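18/03/2018

I've been asked a few times what changed at work after the robots came in, so I'm writing it down while I still remember how it was before.

I work in returns at Virnura, in the Morkham building. Returns is where everything people send back ends up. Toys, hairbrushes, phone cases, cups, kitchen stuff, things that were never ours and got put in the wrong box. For most of the time I've been there, the job was to open the carton, take the item out, look at it, key in a code and put it in a tote. My target was 319 items a shift. I hit it most days and my wrists knew it.

The company started trying two-armed robots on the sorting part last year. The contract went to Belmonte, who do the software and the training. We were told in a meeting with 30 of us standing up in the break room, and the slides said "support" a lot. The first question was about jobs. The answer was that no one would be let go from the six stations in our row, and so far that has held. Two people left on their own and were not replaced, so you can read that how you like.

What I do now is different. I spend part of the shift at a table with the arms, putting items out for them to practice on. We lay out a mix, because a mix is what comes out of the cartons. Soft things, hard things, clear plastic, something small lying across something bigger. Then the hands go for one item, and I write down what happened and set the table again. When they get a thing wrong, it is usually wrong in a way I would not have guessed. They can be fine with a block and then make a mess of a cup. Clear containers are bad. Anything lying on top of something else is bad too, though better than in the fall.

The rest of the shift I handle exceptions. Those are the items the arms give up on at the live station, and they come down a chute to me. This part is harder than my old job. Before, a difficult item came along now and then and the easy ones gave you a rest. Now the easy ones are gone and all I see is difficult. I go home less sore and more tired. I brought this up with my lead and we got a second short break out of it, so I'm glad I said something.

Pay went up one grade for those of us who did the nine days of training. The ones who didn't want it went over to packing on the old rate. I don't think that was handled well. Some of them were the fastest people we had, and being fast by hand stopped counting for much over one winter.

I also miss the talk. With six of us in a row you could get through a whole shift on somebody's kitchen remodel. At the table there are two of us at most, and we're both watching the hands.

We run everything through a system called Tradness, and it logs how long each setup takes me. I was told it's for the robots' numbers and not mine. I asked to have that in writing and I'm still waiting. If it comes in March I'll add a note here.
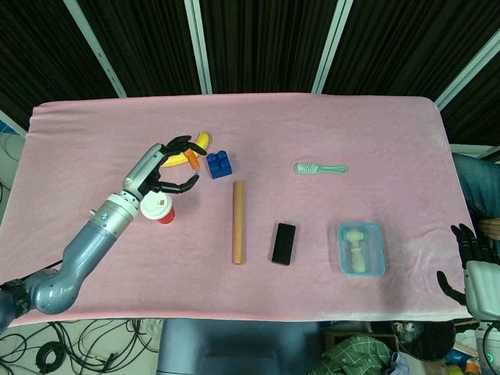 Tradness came to our site two years ago, and we were told the same thing about the timings. They were in my review by the next spring. Keep asking for it in writing, and save the emails where you asked. The part about the easy items going away is exactly how it went for us too, and we never got the second break.

— posted by a reader in packing and returns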